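In Defense of the Boring Gray Strip

I have spent way too much of my life in tile showrooms, and I can tell you what people pet. They pet the big shiny slabs! They stand there stroking the veining like it's a horse, and then they go home and never give the edges a single thought.

I did the same thing back in May. I'd blown the budget on polished marble-look tile (gorgeous, no regrets), and then I stood in the trim aisle grumbling over $47 for plastic. Plastic!
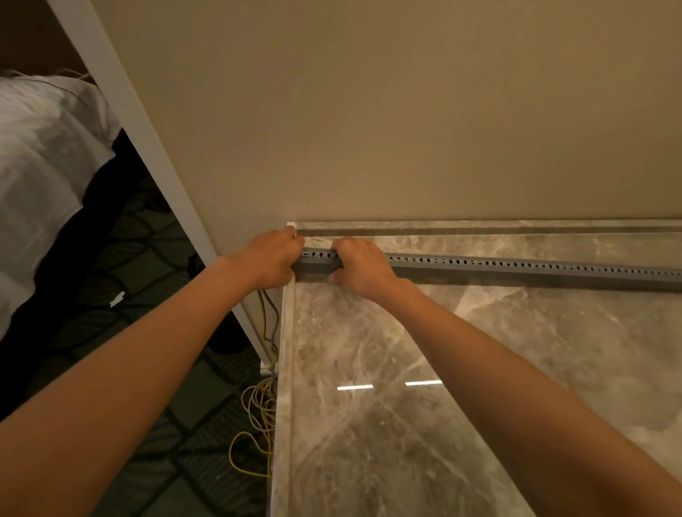 Two hands on the gray strip, at the back of the slab.

Well, I've come around. A shiny surface makes every sloppy edge look worse, and your eye goes straight to the corner where somebody gave up. I'd rather have cheap tile with clean edges than a $200 slab that just sort of quits when it reaches the wall. So spend the money, and spend the time too – dry-fit it, walk off, have a coffee, come back and look again before anything gets stuck down.

My brother-in-law says caulk does the same job. He can say that in his own bathroom.

Comments

Aatos Valtonen: Matte gray next to glossy stone is a great look. I did white and wish I hadn't.

Gholamreza Fallahi: Team brother-in-law, sorry. 17 years of caulk and no complaints.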